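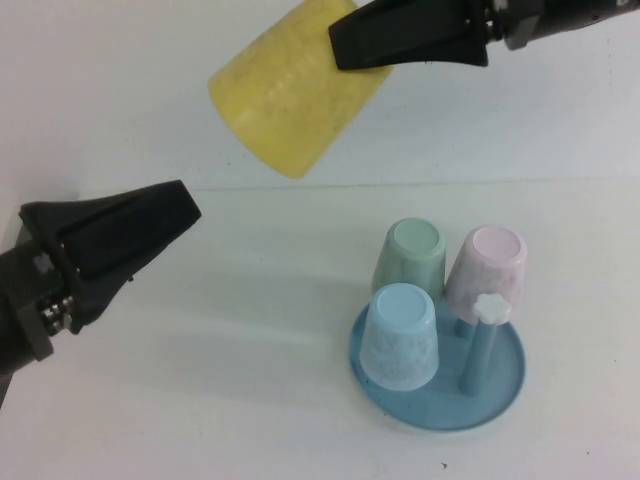

首页 日志 归档 关于 留言
站内搜索 请输入关键词 搜索

双臂停机的事

2018年5月5日 阴

早上到得早，先把昨晚没跑完的那组接着跑。任务还是老样子，把杯子倒扣到蓝色托盘上，黄杯最后放。麻烦也都出在黄杯上，它起始的时候口朝上，要夹起来翻过去再放，手腕转的角度比别的杯子大得多。

第87次，右臂夹着黄杯转腕，转到一半停了。控制器报通讯超时，关节抱闸，杯子还在手里。这个我不意外，上星期就零星出过，一直当成线的问题，打算有空再看。

问题在左臂。右臂报了故障以后，左臂没有停，继续按原来的轨迹往中间走，走了6秒才到程序里的等待点。当时Ngaio Tipoki看见右臂停了，以为整个工位都停了，伸手要去把黄杯取下来。左臂从她小臂旁边过去，没有碰到。她自己把手抽回来的，我在屏幕前面，拍急停晚了。

人没事。两个人都站了一会儿没说话。

后来写了安全记录，Ngaio写她看到的，我写我看到的，分开写，写完再对。对下来有一处不一样，她记得左臂是先停了一下才动的，我的印象是一直在动。查日志，速度曲线在右臂报故障的那个时刻确实有个很短的下凹，然后恢复了。她记得对。这个下凹后来成了线索。

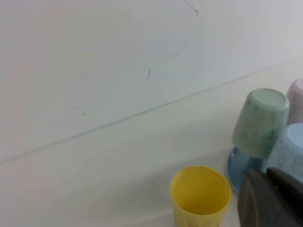 腕部相机的画面。黄杯口朝上立在桌面，另外几只倒扣着，右下角是夹爪。

上午剩下的时间用来弄清楚为什么左臂不停。两条臂各有一个控制器，中间靠一个Rerkamico的安全模块连着。按图纸，任何一边进故障状态，模块就断开另一边的使能。我拿表量了，急停按钮按下去，两边都断，没有问题。光幕也试了，也没有问题。只有“单臂故障”这一路不起作用。

打电话问Sibel Eren。这套东西在Terstead装的时候她在现场，后面的参数也是她改的。她想了想，说去年11月换过一次固件，换完之后故障信号分成了两级，通讯超时归到轻的那一级，只让本臂停，对另一条臂只发一个减速请求。减速请求如果没有得到确认，过一会儿就自动撤掉。

这就对上那个下凹了。左臂收到减速请求，慢了一下，没人确认，又恢复原速。

我问她这个默认值写在哪里，她说写在更新说明里。我去翻了，有，在附录的表格里，一行字。我当时签收过这份说明，应该是没有看到那一页，也可能看了没往心里去。这个算我的。安全记录里照实写了。

中午没出去，在楼下吃了面。Ngaio说她手臂上什么都没有，就是老觉得那里凉。我说下午你不用进来，在外面帮我看日志就行。她说不用，她要看着我把它改好。

下午先改参数，把通讯超时提到重的那一级，和过流、超程放在一起，触发就断两边使能。改完不敢直接信，断电，拔掉左臂夹爪上的杯子程序，空走，两边都限到最低速，在右臂走的时候把通讯线直接拔掉。左臂停。换过来拔左臂的，右臂也停。来回做了11次，每次都停，停下来的位置和时间都抄在本子上了。

拔线的时候Ngaio站在黄线外面，手放在急停上。以后都这样做，有一个人的手必须在急停上，另一个人才能动线。以前我们是口头说“停了啊”，然后就伸手。口头说的这个习惯从今天起不算数了，要看两边的灯，两边都红才能进。我让人打了一张条贴在柱子上，字打得太小，明天重打。

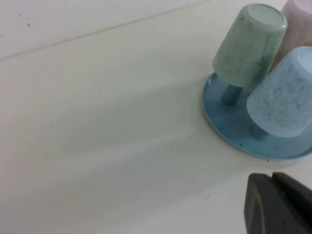
换个角度，绿杯、浅蓝杯和托盘前沿，托盘靠前的地方有些黑色的小点。

然后才轮到右臂为什么会超时。线是Ferri的，走在手腕外侧，用扎带固定。我把手腕慢慢往翻杯的那个角度转，转到头的时候看见线绷直了，再转一点，插头就被带歪。手一松又弹回去，外表看不出毛病。拆下来看，插头的锁扣裂了一边，靠剩下的一边挂着。平常的杯子不需要转那么多，所以大多数时候没事，一到黄杯就碰运气。

换了新的插头，线重新走，在腕部多留了一截余量，又加了一个固定夹，让力落在夹子上，不落在插头上。扎带也换了位置，原来那个位置是我选的，图的是好看，线贴得紧。

Ngaio翻了以前的日志，想看超时是从什么时候开始的。翻出来的比我以为的多，有好几次我们都是复位了接着跑，备注里写个“网络”就过去了。这些次里有没有左臂继续走的情况，日志里能查，还没查完。她说今晚查，我说明天查，今晚不要带回去。

托盘上那些小黑点是哪来的，我们也说了一会儿。Ngaio觉得像夹爪上的垫片掉的渣。我用胶带粘下来几粒，装在袋子里，没有工具看，放着。跟今天的故障应该没有关系，先记一笔。

傍晚恢复正常速度，再跑黄杯。第一遍两个人都站得很远，看着它夹起来，转腕，过了以前会停的那个角度，没有停，放下去，退开。我又让它重复跑了几遍，没有再报超时。

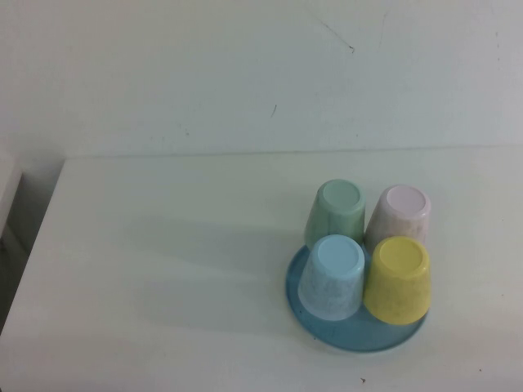 收工前还要确认固定相机没有被碰动，早上拍急停的时候我撞了一下支架，心里没底。标定板被Pretudine那边借走了，只好用土办法，找个不会动的东西对位置。墙上偏右上有一道斜的细划痕，是个现成的记号，跟昨天存的图叠在一起看，划痕差了2个像素。杯子我也对了一下，四只都倒扣在蓝盘上，绿和粉在后，浅蓝和黄在前，跟程序里的目标摆法一致。2个像素我觉得可以接受，但还是写在交接单上，等标定板回来重新做一次。

还欠着的事情：

旧日志里的超时要全部查一遍，凡是单臂故障的，都看另一条臂当时在干什么。
隔壁那套双臂用的是同一版固件，已经口头通知他们先不要开，明天一早补书面的。
左臂的线也要看，走法跟右臂一样，估计锁扣也好不到哪里去。今天没有备件了。
更新说明以后要两个人看，看完各自签字。

Sibel晚上又打来一次，问Ngaio怎么样。她说她当时改完参数应该在现场做一遍拔线的，那天赶着回去，只测了急停。我说我也没做。说到这里两边都没什么可说的，她说下周过来一趟，把安全模块的逻辑重新过一遍，从头画图。我说好，让她把旧图也带来。

走的时候总电关了，钥匙交给Ngaio，她要求由她来锁。外面下了点雨，没带伞。

上一篇 下一篇
联系方式：请在留言页留言 | 版权所有，转载请先告知 | 返回顶部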